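Perić Releases Full Report on Bin-Picking Fault, Plus a Free Fix

FOR IMMEDIATE RELEASE

05/03/2021

GOLLAR - Perić, the grasping software group based in Gollar, today published everything it knows about a fault that made its picking program, Plomia, trust a grip it did not have. The report, the run logs and a corrected version of the software are all free to download, and we are delighted to get them into people's hands.

The fault came to light in a test series of 600 picks from a shallow bin of mixed household items. Plomia marked 33 of those picks as good when the fingers had closed on nothing, or on so little of the item that it fell before reaching the drop point. The arm then carried on at full carrying speed, as it is told to do when it believes it is holding something.

In 2 of the 33 cases the arm came back down into the bin with the wrong height stored for the next item and pressed against the floor of the bin until the force limit stopped it. Nobody was hurt. The arm was inside its marked zone both times and the limit did its job, but a stop of that kind should be the last line of defense, and we treated both as safety events from the first minute.

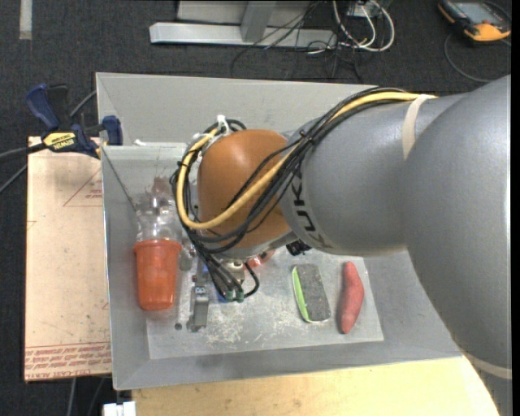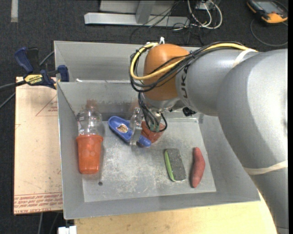 The cause sits in the way Plomia decided that a grip was real. It compared the finger opening with a single cutoff value: anything wider than the cutoff after closing counted as "holding." That cutoff had been tuned on hard items that keep their shape, and it was never revisited when the item set grew. A scrub sponge like the one with the bright green edge in the bin was the worst offender in our series, because fingers that catch only a corner of a sponge can stop at the same opening as fingers with a firm hold on something narrow. Smooth, tapering items came second. They could slide out after the check had already been passed, and the old software checked only once.

The stored height was a separate mistake that needed the first one to show itself. After a pick was marked good, Plomia removed the item from its map of the bin and lowered its estimate for that spot. If the item had never left, or had dropped back somewhere else, the map was wrong and the next approach was planned from it. Once we saw the two problems side by side in the logs, the whole pattern fell into place, and that was a very good afternoon for the team!

The corrected version, Plomia 2, makes these changes:

The grip is checked on closing, again after a short lift, and again before the arm moves sideways.

Each item type has its own opening range. Soft items also need a steady finger force before the pick counts.

The map of the bin is left alone until a new look at the bin confirms that the item is gone.

The final part of every approach is slower, and the force limit for downward moves has been set lower.

We have repeated the original series on the corrected software with the same kinds of items. No pick was wrongly marked good, and the arm did not touch the bin floor. Those are results from one setup, and we would love to see numbers from other bins, other grippers and stranger groceries than ours.

Our partner lab Dudulier went through the logs independently and found an error in our first draft, which had blamed the finger sensor. The sensor was fine. The report includes that draft and the comments on it, so readers can follow how the explanation changed.

Anyone running the earlier version should update before the next session. Sites that cannot update right away should lower the carrying speed, turn off automatic retries and keep a person at the stop button for any run that includes soft items. Settings files from the earlier version will load, but the old cutoff value is ignored and the opening ranges must be filled in again.

The next round of tests is planned for August and will cover items in bags and nets. Logs from that round will be posted in the same format, faults included.

Questions about the report, and logs from your own runs, can be sent to the Plomia desk at Perić, Gollar.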